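Open day at Altero, 14/05/2018

I had been looking forward to this one since March, when Fidelina Ñahui first told me her team was teaching an arm to work in a kitchen -- a simulated kitchen, that is, run on a big screen upstairs.
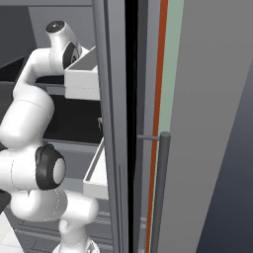
The simulated arm beside the open cabinet door.

We were 9 in the group, squeezed in with our coffees, and Édgar Condori very kindly let us ask whatever we liked. I asked far too much, I'm afraid! The shelves were my favorite part, with broccoli on one of them,
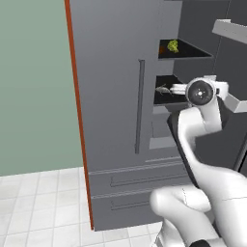 and I could happily have stayed there until lunch, but the Jindine talk was starting two floors down.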